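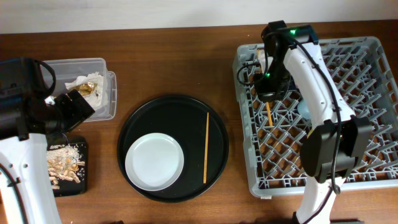
A clear plastic container with a paper towel and a gold foil wrapper in it.

I've been trying to cut down on what I throw out in the kitchen, and the little stuff is what gets me. Candy wrappers, paper towels, twist ties! So here are a few habits that have stuck at my place.

Paper towels first. If all I did was dry clean hands, the towel goes in a tub by the stove and gets used again for wiping out a greasy skillet. I bought a 4-pack of cotton cloths in June (Urelano, the thin kind) and now one roll of paper lasts me ages.

Foil is trickier. Small scraps can slip through the sorting machines, so I save the clean ones and squash them into a ball until it's about as big as my fist – but check with your town first, because mine changed its rules twice. If a shiny wrapper springs back open when you scrunch it, it's probably plastic film and goes in the trash. 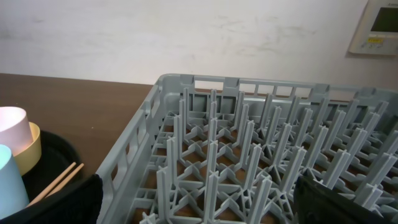

Gray dish rack on a wooden table, with cups and chopsticks on a round black tray to the left.

Dish racks get gunky underneath, so every week or so I soak mine in hot water with a good glug of white vinegar, then go around the pegs with an old toothbrush. Rinse it well and let it dry upside down. I used to buy a Cesico spray for this and I can't say I miss it.

Wooden chopsticks and spoons shouldn't sit in the sink. Wash them, wipe them, and stand them up somewhere airy overnight before they go in a drawer (mine grew fuzz once, yuck).

Oh, and coffee grounds in an open jar really do help a smelly fridge. Swap them out when they start to clump.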